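Assess the joint, not the demo

Most secondary robotics programs in this country still mark a manipulator by running it. The student puts an object in front of the arm, the arm picks it up, and the rubric awards the bulk of the grade for the object having moved. I have taught the senior elective at Yule for long enough to have written that rubric three times, and I no longer think it should exist in that form.

The trouble is what a demonstration samples. A pick-and-place run lasts less than a minute. A mechanism with badly reamed holes, a bent pin and too much preload on one side will usually survive it. So will a very good one. The two get the same mark, and the student with the bad one goes home believing the design was sound. Calum Geddes, who takes the junior class across the hall, argues that the run is what motivates them and that motivation is worth the lost precision. I accept the first half of that.

Our own figures are modest but they point one way. Over the last two terms we kept a fault log for every build in the elective and the after-hours club. It holds 423 entries. Software accounts for a small share, wiring for a larger one, and the biggest category by a wide margin is play or binding at a pivot. Very few of those faults showed up in the assessed run. They showed up at the Andside regional, where the same mechanism had to repeat its cycle through an afternoon. One of our grippers managed 1,898 cycles on the bench counter before a pivot seized. Its twin, built from the same files by a different pair, stopped at 80. Both had received full marks for function.

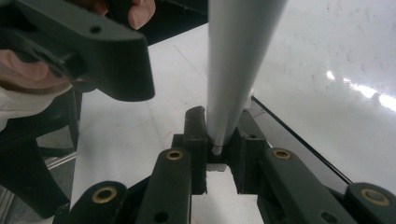
Linkage work is where the argument is easiest to make, and it is where I would start any revision of the syllabus. A four-bar or parallel-jaw layout looks simple on screen, and CAD software will happily animate it with zero clearance in every hole. The printed part has no such luxury. Pressing a brass bushing into the upper end of each plastic arm is a small operation, but it forces a decision about interference fit, wall thickness around the bore and the order of assembly. A student who has done it four times on one gripper has had four chances to get the bore wrong, and can be asked to account for each. The same applies to a clamp block with raised side walls holding a rod: how the load gets from the rod into the plastic is a question with a checkable answer.

What I propose is that half the practical mark be taken from inspection before any power is applied. The assessor measures play at each pivot with a dial indicator, moves the linkage through its travel by hand, and records where the resistance changes. The student then explains the readings. Si-woo Baek trialled a version of this with her Year 11 group last August and got through a class in two periods, using one indicator and a stand made from scrap extrusion. Her sheet fits on a single side of A4.

There are objections. Lorna Moffat has pointed out that inspection favours students who have had access to a decent drill press, and she is right; our reamers are shared between two programs and are not always sharp. A fixed tolerance would penalise the equipment. I would mark the explanation of the reading more heavily than the reading itself, which goes some way to meeting her point without disposing of it. Donnie Innes objects on different grounds: he thinks any measured criterion will be gamed with grease and shims. It probably will. A student who knows where to put a shim has learned something I am prepared to give marks for.

The Timia kit complicates matters. It arrives with its pivots already made, and a school that buys it has nothing of this kind to inspect. I would not ban it from the junior years, where the programming is the point. For the senior elective I would require at least one moving joint that the student has designed, fitted and measured.

The draft criteria go to the moderation meeting in November. Anyone teaching a comparable unit who keeps a fault log, even an untidy one, is welcome to send it to me beforehand, preferably with the pivot faults separated from the fasteners.

Oluwaseun Oyelaran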